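Chapter 13
Carrying Gear on Long Rides

Where you put the weight matters more than how much of it there is. Riders tend to learn this late, usually on a descent. This chapter – load, balance, handling. Frame fit comes later.

Start with the Gridach crossing, 1447 km, mostly gravel. Hauke Hamann rode it twice, same bike, diferent packing. Low and central the second time.
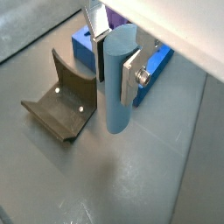
Fig. 13.1 Light blue cylinder held upright between two metal fingers.

Terms you'll need: sway, trail, steering load. Read them now, we use them right away. Heavy items first, then then soft ones.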